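Kitchen work triangle

The work triangle is the old rule that says your sink, cooker and fridge ought to sit at the three corners of a triangle, with nothing much in the way between them. I've been keeping this page going for a while now, so forgive me if it wanders a bit - I do love a kitchen plan.

The usual version says no side should be longer than 9 feet or shorter than 4, and that the three sides added together shouldn't go past 26. My aunt's old place in Dagdag had a total of 13, which sounds wonderfully handy until two people want to cook at once!

Where it works

Galley kitchens take to it easily, as long as the fridge isn't stuck down at the far end. One-wall kitchens can't have a triangle at all (it's just a line, really), so there you put the sink in the middle and hope for the best.

L-shaped kitchens are my favourite. The two runs meet in a corner, the legs of the triangle fall more or less by themselves, and people walking through the room don't keep cutting across the cook. The corner cupboard is the price you pay. Pacita Sarmiento, who fitted kitchens in Urkumitz for years, told me she'd sooner board the corner up than put in another carousel, and I've come round to her side.

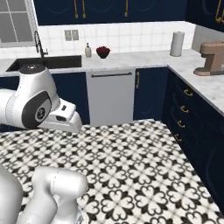

Zones are the newer idea, and plenty of planners like them better. You group things by job - washing, chopping, cooking, storing - and let the distances sort themselves out. I use a bit of both. My chopping board lives between the sink and the hob, with 80 centimetres of clear worktop, and I wouldn't give up any of it.

See also: Galley kitchen; Corner cupboard; Worktop height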